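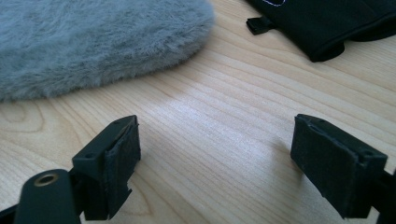

January 31, 2020

I finally got to hear Kanyarat Duangkaew sing live last week, at the old hall in Orkcombe. I'd had her first record, Jestar, on in the car for most of the spring, so I bought a ticket the morning they went on sale. It cost $30.

The hall was built in 1890 and holds 200 people if they put chairs in the side aisle. They did, and it was full. It's a good room for voices. Drums get muddy up the back, but she only brought a brushes player and a bass player called Ngata, who also sang the low harmonies.

She grew up singing at her aunt's restaurant, mostly old Thai country songs, and came to soul music later through a neighbour's tapes. You can hear both. She'll hold a note dead straight for a long time and then bend it right at the end, and she doesn't do it on every line.

The first half was nearly all Jestar. "Astik" was slower than on the record and I liked it better that way. She played it at the piano with the bass left out until the last verse. After the break there were five new songs, two of them without titles yet. One was about her dad's job at a paint factory and had the best chorus of the night. I've tried to remember it since and can only get the first half.

Not everything worked. The cover she closed with went on too long, and her microphone was too quiet for the first couple of songs - someone near the desk sorted it out.

I bought the record on vinyl at the door, even though I already own it. They're numbered by hand and mine is 849. She signed the sleeve on the inside so it wouldn't spoil the cover.

The new album is meant to be recorded over winter. I'll post the track list when I see one.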